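### 3.2 Workspace and part handling

The cell was built in a shared workshop in Brista over two winters, and most of its features follow from that. The room is used by other members in the evenings, so anything on the table has to come off it quickly. We did not bolt down a fixture plate. The two arms stand on either side of one table and the parts lie directly on a cloth between them. Control runs on Jarkach, our own scheduling program, which sends joint targets to both arms and logs every grip command with its time.

The parts come from the Brumedano shelf kit, a small flat-pack storage unit we designed for this study. We wanted pieces that a home builder could print or cut again after a breakage. The kit has 19 pieces, and only the larger ones are used in the trials reported in this section. 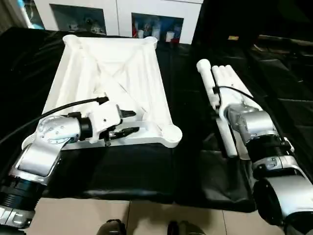 **Figure 2.** Two-arm handling of large kit parts on the cloth-covered table.

Part placement was the main source of error in our first set of trials. Each part was put down by hand within an outlined area on a paper template, and the template was then taken away before the arms moved. Colour posed a second problem. White parts gave weak edges against the bare tabletop under the workshop lights, and the black cloth in Figure 2 was chosen to raise the contrast. It brought a cost of its own. The cloth wrinkles, and it is glossy in places, so the edge finder sometimes took a fold for the border of a part. We now ignore any edge shorter than 30 mm. The raised rails around the tray are long enough to pass this test on all four sides, and its crossed ribs give two further lines for checking the angle. The long tubular part has no comparable feature, and its angle is estimated from the tubes alone.

The left arm carries a gripper with two black jaws and works on the tray at its rail. Gripping by the rounded corner posts was tried and dropped, as the jaws met them at a single point and the tray swung. The cable on each arm is left slack enough for the full wrist range. In September we shortened the slack on the left side and lost 5 degrees of travel at the last joint, so the change was reversed.

Grip force was set by trial with spare prints. We started from the value used by Villanueva, the earlier single-arm build in the same workshop, and lowered it in steps until a part slipped. The working value is one step above that point. It is the same for every part in the kit, although the lighter ones would hold with less. Section 3.3 gives the motion limits used for each arm.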